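Sorting the gear drawer, part two

The tin came home in December with the rest of the Gelldale clearance, and it sat under the bench until last Tuesday, when I ran out of excuses. It held spur gears of at least four pitches, a handful of bushes, two bent shafts and a quantity of swarf. Dirk Boersma had already been through it for brass, so what remained was nearly all steel.

Part one covered the plastic gears, which are easy: they are moulded, the sizes repeat, and most have the tooth count on the web. Steel gears of this age carry no marks. Everything has to be measured.

The method is the usual one. Count the teeth, measure the outside diameter over the tips, then divide the diameter in millimetres by the tooth count plus two. For a standard spur gear this gives the module directly. A 20-tooth gear measuring 22.00 mm over the tips is module 1. If the answer comes out at 0.98 or so, the gear is probably worn or I have the jaws across a gap. If it comes out at 1.06, it is very likely 24 DP and belongs in the imperial tray, where 25.4 divided by 24 gives 1.058. Odd tooth counts read slightly small across the calipers, as there is no tip directly opposite a tip. On a 21-tooth gear the error is small but enough to confuse matters, and I measure from the bore to a tip and work it out from there.

I clean before measuring. White spirit, a stiff nylon brush, then a wipe and a night on newspaper. Kavitha Thevar has suggested an ultrasonic bath more than once. For large batches she is right. For a tin this size the brush is quicker than filling and emptying the bath.

The sorting surface took longer to settle than the method. For years I used the bare bench top, which is white, and small steel parts on a white top are a nuisance. They pick up glare, the teeth vanish against the background and anything round goes over the side. I tried a rubber mat, but it held grit. A tea tray was worse. I now lay a dark navy-black cloth over most of the top and work on that. Bores and tooth gaps show dark against the bright faces, and a chipped tooth is obvious from a standing position. The cloth also stops gears sliding when the bench is knocked.

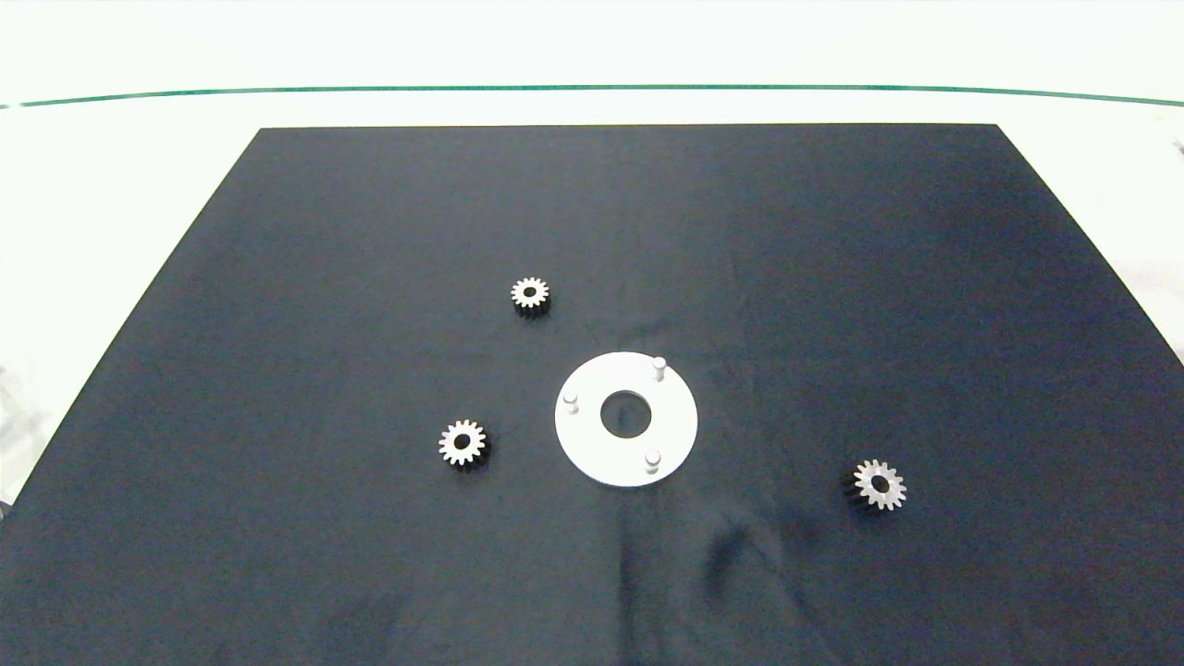 Three spur gears of similar size and a flat white plate on the sorting cloth.

Gears go face up and well apart on the cloth. Putting them close together saves room, but similar gears get swapped, and a gear that has changed places with its neighbour after measuring has to be measured again. I lost most of an evening to this with the Skikville lot.

Bores are the second measurement. I use a set of plug gauges, bought from Schouten when they still had a counter, and go up in steps until one refuses. Calipers will do for a first guess, but the inside jaws have flats and under-read on small holes. A gear with a good tooth form and a worn bore is still worth keeping, provided there is enough metal to open it out and press in a bush. It gets a paper tag with the bore on it so that I don't fit it by mistake.

Tooth condition is judged by eye and fingernail. Polishing on the flanks is normal. A ridge near the root that catches the nail means the gear has run with too little clearance or with a bad partner, and it goes for scrap. Burrs on the tips can be stoned off. Anything with a crack at the root goes in the bin at once. Mieke Timmermans keeps hers for paperweights.

For storage I have given up on the Wolix drawers with loose dividers. The dividers lift when the drawer is pulled quickly and the small sizes migrate underneath. Screw-top jars are better: one per module, with tooth count on bags inside, and a drop of light oil in each bag. The imperial jar has a red lid. Stock before this batch stood at 200 gears, which sounds more useful than it is, given how many are odd sizes without a mate.

Ditte Toft wrote after part one to ask about pressure angle. Most of what I have is 20 degrees, but older stock can be 14.5, and the two should not be run together even at the same pitch. The quickest check is to roll the unknown gear against a known one with a light behind them. A mismatched pair binds or rocks and you can feel it. I will write that up separately, along with the bevels, once I have found the other half of the gauge set.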